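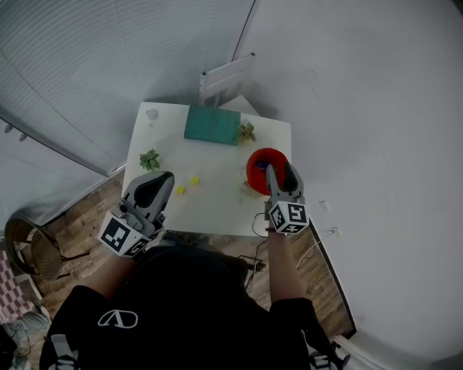 A pair of hand-held grippers in use at a small table. The patterned white cubes are the markers.

How a Hand-Held Gripper Station Is Set Up and Looked After

A robot arm usually ends in a gripper. A gripper is the part that closes on an object and holds it. Some grippers are made to be carried by a person instead. The person picks things up with them, and a computer records how each gripper moves. The recordings can later be used to teach a robot arm the same job.

The station on this page is called Perrin. It has one table, two grippers, one set of markers for each gripper, and a computer program called Clindex that stores the recordings. It is a small station, but it needs the same care as a large machine.

What is on the table

The table is square and white. Objects are placed on it for the grippers to handle. On the table in the picture there is a red bowl, a teal block, two small yellow cubes and two small artificial plants. Small, light objects are good for practice. Very heavy ones bend the finger pads.

The two grippers

Each gripper has a gray body and fingers with black pads. The pads touch the object. At Perrin they are made of soft rubber, which does not slide easily. Hard fingers would let a smooth cube slip out.

One gripper is for the left hand and one is for the right. They look alike, but they are not swapped during a session. Clindex keeps a separate record for each one. If they are swapped, the left record will contain the right hand's movements.

The marker cubes

A white cube is fixed to each gripper. Its faces are printed with black-and-white square patterns. These are called fiducial markers. "Fiducial" means "used as a fixed point for measuring."

A camera looks for the patterns. Each pattern is different, so the computer can tell which face of the cube it is seeing. The size of the pattern tells it how far away the cube is. A pattern that looks small is far off. The slant of the pattern tells it which way the gripper is tilted.

A cube is used because a flat card can turn edge-on to the camera and vanish. When a cube turns, another face comes into view.

Setting up

The steps are always done in the same order.

1. Wipe the table with a dry cloth.
2. Check that the table does not rock. Adjust the feet if it does.
3. Lay the cables so that they run down to the floor without a loop. A loop can catch on a hand or a chair.
4. Plug in the grippers, left one first.
5. Start Clindex and wait for both grippers to appear in the list.
6. Hold each gripper still for 9 seconds. The computer uses this time to find the starting position.
7. Open and close each gripper fully. The number on the screen should go from 0, which is closed, to 188, which is fully open.

If the top number is lower than 188, the fingers are not opening all the way. The usual cause is dirt in the slide.

Calibration

Step 6 and step 7 are together called calibration. To calibrate a tool is to check it against something already known. A kitchen scale is calibrated when it reads zero with nothing on it. A gripper is calibrated when the computer's number matches the real gap between the fingers.

Perrin is calibrated at the start of every session and again if a gripper is dropped.

Cleaning and repair

The finger pads collect dust, and dusty pads lose their grip. They are wiped with a damp cloth and left to dry. Pads are changed after 16 sessions, or sooner if the edges begin to peel.

The marker cubes are wiped with a dry cloth only. Water can lift the printed paper. A scratch across a black square can make the pattern unreadable, and then that face has to be printed again. The new print must be exactly the same size as the old one. If it is too large, the computer will decide that the gripper is closer than it is.

Each cube is held by screws. A loose cube wobbles, and the wobble goes into the recording as if the hand had been shaking. The screws are checked by hand with a small key.

Words to know

Calibrate: to check a tool against a known value.
Fiducial marker: a printed pattern that a camera can find and measure.
Gripper: a tool with fingers that close on an object.
Pad: the soft part of a gripper's finger.
Session: one period of recording, from start-up to shutdown.

Next page: Trarum, a sorting machine with a moving belt
Page updated 22 March 2023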